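The Robot Got the Night Shift, and I Got My Knees Back

I spent eleven winters picking orders at the Moltov warehouse outside Kistbridge, so when people ask me if the robots are coming for our jobs, I tell them they're late, they came in February, and one of them is parked next to my locker.

Let me back up. Moltov ships spare parts for kitchens, mostly hinges and drawer runners and those little plastic feet you lose under the fridge. Before the arms went in, a good picker did 91 orders a shift and went home sore. There were 245 of us across both buildings. Then management bought a system from Harju, and we all sat in the canteen eating free donuts (never a good sign!) while a man with a clicker told us our work was about to get more interesting.

Well, some of it did. I signed up for the retraining, six weeks over at the Premdale site, mainly because my knees were shot and the course came with a chair. Now I look after the grippers. I check the fingers for wear, I set how wide they open, and when an arm gets confused by a shiny bag I go and work out what confused it. I love that part. It's like having a very strong toddler who wants to help.

The bit I didn't expect is how much happens before an arm touches anything real. We try new jobs out in simulation first, on a screen, in made-up rooms with made-up furniture. My first week I drove a pair of fingers straight through a cabinet, over and over, and it cost the company exactly nothing. Try that on the floor and you're filling in forms until supper.
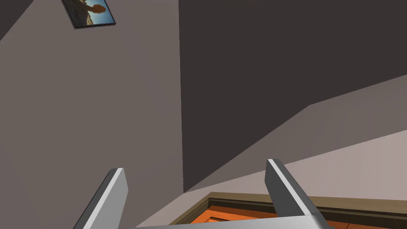
Still, I don't want to sound like the man with the clicker. Fewer people work nights now, and the ones who do miss the company. The break room used to be so loud at 3 a.m. that you couldn't hear the vending machine, and these days you can. Some friends took the payout and are doing fine, and some aren't. My pay went up by 2 dollars an hour, which I was glad to get and also thought was cheap, considering the building moved 676 more orders on my first full night than it ever had before.

What I'd ask for, if anyone upstairs reads this, is more time at the screens for the folks still picking. They know which boxes split and which labels peel, and they should get a say before an arm learns the job wrong. I asked for two extra seats in the training room back in December. I'm told they're on order.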